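How People Share Tables at the Gullell Street Library

Project report, Intro to Community Studies
Hongmei Feng

When I first told my grandmother I was writing a report on where people choose to sit, she laughed for a good long while and then told me about the reading room in her hometown, where the same man had the same chair for most of her childhood. So I suppose the idea came from her, even if she thinks it is a silly one.

I spent my July mornings at the Gullell Street branch, mostly between opening and lunch, and wrote down where each visitor sat and whether they moved. By the end I had 418 entries in my notebook. I also handed out a short survey and got 40 back, which was more than my instructor, Ms. Han, told me to hope for.

The strongest pattern was how slowly people fill a shared table. The first person nearly always took a corner, and the second took the corner farthest away. After that, newcomers tended to walk past and look for an empty table, even when it meant sitting by the noisy front doors. On the survey, people said they were being polite - they didn't want to crowd anyone - and several wrote that they would be glad of company themselves, which I found rather touching.

The Drallach room upstairs was different. Its tables are smaller, and people there asked "is this taken?" far more often and then stayed put. I only had 2 mornings up there, so I don't want to make too much of it.

If I did this again I would include evenings, when the high school students come in and everything gets livelier.

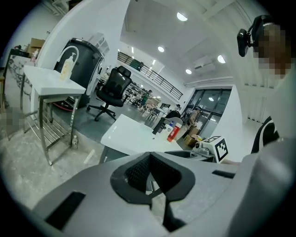
I would also like to try the survey in Mandarin and Spanish, as a few visitors handed theirs back blank and I think the wording was the trouble. My thanks to the front desk staff, who kept my survey box safe and lent me more pens than I returned.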